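# Brenasico Road: Frequently Asked Questions

*Updated in April. The answers are the same as last year's, with fewer typos.*

Jump to: Watching the show · Sending us a story · Being in an episode · Old film and photographs · Schools · Reaching us

## Watching the show

**What is Brenasico Road?**

A half-hour television series about the people, jobs, dances, recipes, grudges and buildings of the Barredo Valley. We make it in Kondwood and it airs on Channel 7. There is a host, there is a van, and there is usually a dog that wanders through an interview. None of the dogs are ours.

**When is it on?**

New episodes air at 7:30 in the evening, in season. The repeat goes out at 6:00 the next morning, for bakers and the parents of infants. If a basketball tournament runs long, we start late, and if it runs very long, we start next week. Please don't call us about basketball. We have no influence over basketball.

**How many episodes are there?**

319, counting the two-part one on the cannery as two. Some of our viewers count it as one and write to us about it.

**Can I watch the old ones online?**

Most of them. Seasons are listed newest first on the Episodes page, and you can also browse by town or by subject. A handful of early episodes are missing because we cleared the music for broadcast only, back when "online" was a place you visited at the library. We are working through these as money allows. The episode about the accordion contest will be last, for reasons you can probably work out.

**Do the videos have captions?**

Everything from the last ten seasons does, in English and Spanish. Older episodes have English captions, some of them typed by people who had never met the local place names. If you spot a bad one, send us the episode title and the time on the player. We fixed "Zosent Creek" in eleven places last winter. It had been "so sent Greek."

**Can I buy a DVD?**

You can, which surprises people. Order forms are at the front desk and on the Shop page. Allow three weeks. The discs come in a plain sleeve, and the label is printed one at a time on a machine that is older than our host's marriage.

## Sending us a story

**I have an idea for an episode. What do I do?**

Fill in the Submit a Story form. It asks for a name, a place, and a few sentences on what is going on and who knows about it. A few sentences means a few sentences. We once received a hundred and forty pages on the subject of a fence. It was a good fence, and we did the episode, but we would have done it sooner.

**What makes a good story for you?**

Somebody who will talk, and something we can point a camera at. A weaver who still dyes her own wool is good. A weaver who dyes her own wool and disagrees with her sister on how to do it is better. We also like work in progress: a saddle half built, a roof half off, a choir that does not know the second verse yet.

Things that already happened are harder. We can do them if there are letters, photographs or a relative with a long memory.

**What do you turn down?**

Candidates for office, anything with a price list, and ghosts. We have nothing against ghosts. They have been poor about returning release forms.

**My grandfather invented the breakfast burrito.**

Thank you. Yours is the fourth grandfather. There is a folder.

**How long before I hear back?**

Everyone gets a postcard or an email saying we received it. The real answer takes longer, usually until the next planning meeting, and those are in January and August. If you have heard nothing after the August one, nudge us. Things slide behind the filing cabinet, and we mean that in the ordinary physical sense.

**Do you pay for ideas?**

No. You get a credit at the end of the episode, which goes by at a dignified speed, and a mug.

## Being in an episode

**You want to interview me. What should I wear?**

Whatever you would wear to do the thing we are filming you doing. Thin stripes shimmer on screen and bright white glares, so leave those in the closet. One gentleman put on a suit to be filmed shoeing a mule, and he looked wonderful and regretted it by noon.

**Will you tell me the questions beforehand?**

We'll tell you the subjects. If we give people the exact questions they write exact answers, and then we have filmed somebody reciting.

**How long does it take?**

Longer than we say. Plan on a morning. Most of it goes to waiting for a truck, an airplane or a neighbor's leaf blower to finish. You will be asked to sit in silence for a full minute while we record the sound of your kitchen, and you will find out how loud your refrigerator is.

**Can I see it before it airs?**

We don't show finished episodes in advance, though we'll read your quotes back to you over the phone and check names, dates and spellings. If the story involves a ceremony, a burial place, or knowledge that belongs to a family or a community, the rules are different. We agree in writing, before any filming, on what may be recorded and what may be shown, and the community's representatives review those sections. That agreement outlasts the broadcast. We have pulled shots years afterward when asked, and we would do it again.

**I was in an episode and I hate how I look.**

So does everyone, including our host, who has been on television since he had hair. We can't reshoot. We can tell you that viewers write in mostly about the dogs.

**My release form asks for a phone number. Who calls it?**

Jerome Sarmiento, the series producer. He calls once to schedule, once to apologize for rescheduling, and once after the episode airs to ask how your family took it.

## Old film and photographs

**I found reels in my mother's garage. Do you want them?**

Very much. Don't run them through a projector first, even a quick look. Old film shrinks and gets brittle, and a projector has no feelings in the matter. If the cans smell of vinegar, keep them somewhere cool, away from other film, and call us before you bring them in.

**Will I get them back?**

Yes. You sign a loan form, we make a digital copy, and you go home with your reels and the copy on a drive. If you would like to give us the originals, they go into the collection upstairs, which holds 3,000 items and one working dehumidifier.

**Who owns the footage after that?**

You do, if you owned it before. The loan form gives us permission to use it in the series and on this site. It doesn't let us sell it, and we ask again if another program wants it.

**Can you tell me who is in this photograph?**

Sometimes. Send a scan of the front and the back. The back is where the answers are, in pencil, under the glue. If we're stumped we put it on the Mystery Page, where between two and seven people will identify the man on the left with total confidence and give him different names.

**Do you take VHS?**

We take VHS. We'll do the first two tapes per household for free, and after that there's a small charge, which we brought in after a certain household and its complete run of a cousin's bowling league.

## Schools

**Can I show an episode in class?**

Please do. Classroom use is free, and you don't need a letter from us. Some principals like a letter anyway, so there is one to download on the Teachers page. It has a seal on it. The seal is decorative.

**Are there lesson guides?**

There are guides for grades four through eight covering the acequia episodes, the railroad episodes and the one on sign painters. Each has a map, a short reading and questions that somebody's actual fourth grader has tested and found boring or not boring. We removed the boring ones, apart from two that the state standards appear to require.

**Can students submit stories?**

Yes, with a parent's or teacher's signature. Student pieces run up to four minutes and air at the end of the regular program. Phones are fine for filming. Hold them sideways. We say this every year, and every year we receive a very tall, very thin rodeo.

**Can our class visit the studio?**

In spring and fall, one class at a time. The tour takes forty minutes and includes the control room, the prop closet and the chair. Everyone wants to sit in the chair. Build in time for the chair.

## Reaching us

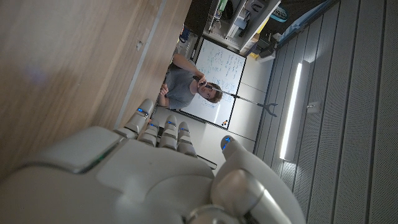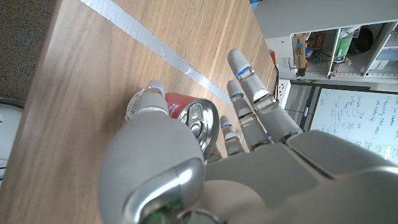 **Viewer Mail & Story Desk | Brenasico Road | Channel 7, Kondwood**

**What is the best way to get in touch?**

Email, through the Contact page. The phone is answered from 9:00 to noon. After noon it is answered by a machine with Jerome's voice on it, sounding as if he has just carried something heavy up the stairs. Leave your number twice, slowly.

**Can I just drop by?**

The front desk is open mornings. Use the door on the alley side; the one facing the street has been painted shut since the second season. Parking is behind the feed store, and they are nice about it as long as you don't block the scale.

**I wrote to complain and got a friendly reply. Is that a brush-off?**

No, we read complaints at the planning meeting, out loud, with voices. Corrections of fact go on the Corrections page under the episode title. We got the year of the flood wrong once and have been hearing about it from the same three people ever since. They are now thanked in the credits.

**Does the host answer his own mail?**

He does, by hand, and his handwriting is a problem. If you get a letter you can't read, send us a scan and we'll have it translated.

**How do I get on the mailing list?**

There's a box for your address at the bottom of every page on this site. The newsletter goes out monthly during the season and contains the schedule, one recipe, and the latest Mystery Page photographs. To get off the list, click the link at the end of any issue, or tell the front desk, who will take it well.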